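거즈 손수건 가장자리가 자꾸 우글우글해져요

아기 손수건을 사서 쓰다가 가격을 보고 욱해서 직접 만들기로 했습니다. 흰색 거즈를 끊어다 무지개색 그라데이션 실로 지그재그를 박았는데, 색은 참 예쁩니다. 문제는 천이 미역처럼 운다는 거예요. 실은 코르베르그 제품이고 바늘은 재봉틀 살 때 꽂혀 있던 그대로입니다. 손수건 13장 중 9장이 이 모양이라 남은 천을 자르기가 무섭네요. 다림질로 해결될까요, 아니면 뜯어야 할까요?

실밥부자
뜯지 마세요. 성긴 거즈에서 지그재그를 뜯으면 천도 같이 뜯깁니다. 저는 그렇게 손수건을 걸레로, 걸레를 먼지로 만들었습니다. 우선 바늘부터 80호 새것으로 바꾸고, 윗실 장력을 한 단계씩 풀면서 자투리에 박아 보세요. 노루발 압력 조절이 되면 그것도 약하게요. 천 밑에 얇은 종이를 깔고 박은 다음 살살 떼어내면 훨씬 덜 웁니다. 이미 박은 건 스팀을 띄워서 쐬고, 손으로 모양을 잡아 그대로 식히세요. 다리미로 밀면 더 늘어나요.

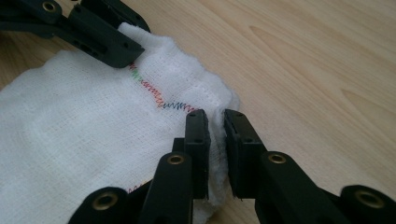 그리고 박을 때 뒤에서 천을 잡아당기는 버릇이 있으면 고치셔야 합니다. 거즈는 당기는 대로 늘어나고 실은 안 늘어나니까 놓는 순간 쪼글쪼글해져요. 무지개 실은 죄가 없습니다. 땀이 삐뚤면 일곱 가지 색으로 잘 보일 뿐이죠.

밤샘재봉
선세탁 하셨어요? 안 하셨으면 어차피 빨면 또 웁니다. 저는 20장 만들고 알았어요.

모카라떼
그냥 쓰세요. 아기는 신경 안 써요.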